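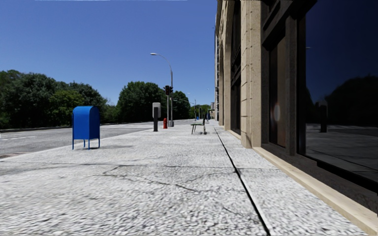

Skurnix sidewalk unit, stops dead at paving cracks in sim

trunville_tech
Setting up one delivery robot for the downtown run. In the sim it drives the pavement fine, then halts at the dark crack past the mailbox and throws fault 801. Same spot every run. Firmware is stock, lidar mount is at 37 degrees as per the Hanrahan sheet. Do I mask the crack out of the map?

kerbside
Don't mask it. 801 on ours was the cliff sensor reading dark ground as a drop. Raise the threshold to 300 and run it again.

zmabuza
Disagree with raising it first. The kerb is right beside that mailbox and you want the drop detection working there. Check the front sensor windows on the real unit, then recalibrate on pale concrete. Ours had road salt film on all 4.
Zodwa Mabuza, Asmont depot

kerbside
Dirty windows won't fault a simulated robot.

zmabuza
They will if he imported the calibration file from the real one. Did you?

trunville_tech
I did, yes. Pulled it off the unit in March.

zmabuza
Then redo it. Wipe with a damp microfibre, no solvent, let it dry, park it level and run the floor routine twice. Export the new file and load that.

trunville_tech
Recalibrated Saturday. It crosses the crack now but still slows to a crawl at the long black groove by the building. Threshold untouched.

kerbside
That's your threshold. I'd still go to 300.

zmabuza
Slow is fine by me. Check your wheel diameter setting before you touch anything else.

trunville_tech
Will measure the tires tomorrow.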